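Talk notes: Growing squash in a small garden
Evening session, November, starts 7.30

Opening

Hello everyone, and thank you for coming out in the dark! Tell them how I started — one packet of seed, a bed by the back fence, and no idea how far the stems would travel. They went over the compost heap and into Walid Qudah's garden next door. He was very nice about it. (Wait for Walid to wave.)

Ask for hands up: who has grown a squash before? Who has lost one to slugs?

Getting them going

Sow indoors, one seed to a pot, on its edge. I plant out when the nights have warmed up and the young plants have three proper leaves. Slow down here, people like to write this bit down.

Dig a hole far bigger than you think you need and fill it with the best compost you have. Squash are greedy! Water at the roots, early in the day, and keep the leaves dry if you can.

Pass round the seed tin. Mention that I save my own, but that saved seed can give you odd crosses if your neighbours grow them too. Mine gave me something striped and bitter last year. Do NOT eat the bitter ones — say this twice.

Going upwards

My favourite part. If you're short of ground, grow the small kinds up a frame. Vlasta Omerović has hers on an old clothes airer tied to two posts, and it looks wonderful by August. Tie in every few days with soft string. Pinch out the tip once it reaches the top.

The little ornamental ones are perfect for this, and they're a joy to have about the house afterwards. A small ribbed pumpkin sits happily on a table next to your mug and needs no arranging at all.
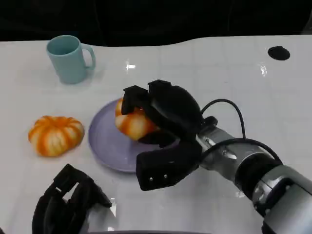 Picking and keeping

Cut with a good long piece of stalk and never carry them by it. Leave them somewhere sunny and airy for ten days or so, then move them to a cool, dry room. Check the undersides every week and use up any with soft spots.

Questions

Someone will ask about mildew. Answer: more water, more space, pick off the worst leaves and don't panic. Seeds to take home are by the door, please help yourselves!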